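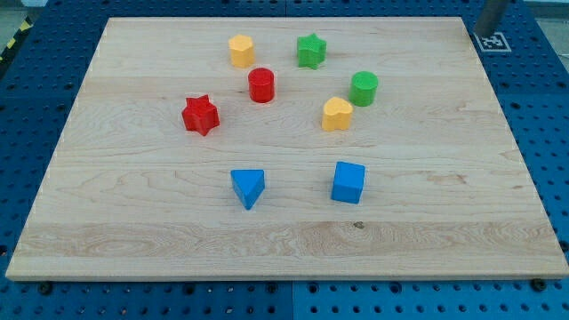
Who should be holding the stop button while someone is guiding the arm by hand?
A second person, standing outside the floor tape, with a thumb on the button and nothing else to do. The one doing the teaching has both hands busy and is watching the blocks.

Teaching cell check, Melari bench
Filled in by Ebise Berhe, Oct 17, 2020

1. Stop button tested before power up: OK
Pressed it twice, both times the drives dropped out straight away. Lovely loud clunk!

2. Board fixed, no rocking: OK
I leaned on all the corners and it stayed put. Please don't slide it to suit your reach, the taught positions all go off and Tolera has to redo them (he was very nice about it in March, but still).

3. Hand guiding speed limit on: OK
Set to the slow setting. It feels like pushing a trolley through mud, and I'd leave it that way for new people.

4. Remote handset: SEE COMMENT
The strap is fraying near the clip. Works fine, but I wouldn't want it dropped halfway through a demonstration. Spare ordered from Negash, part 426.

5. Marker sticker flat and clean: OK
Wiped with a dry cloth. No spray on it please, the last one curled up.

6. Hazard tape: OK for now
Stay behind it during playback, even if you only want to nudge a star or a cube that's landed crooked. Stop first, then nudge.

7. Sleeves, lanyards, long hair: OK
Tolera Gudeta took his lanyard off when I asked, and then I noticed I was wearing mine.

8. Recordings named and saved: NOT DONE
We got 28 demonstrations over to the Pamesis drive and 3 are still on the handset. I'll move them before the strap gets swapped.

Cell can be used. Item 4 to be looked at again when the part comes in.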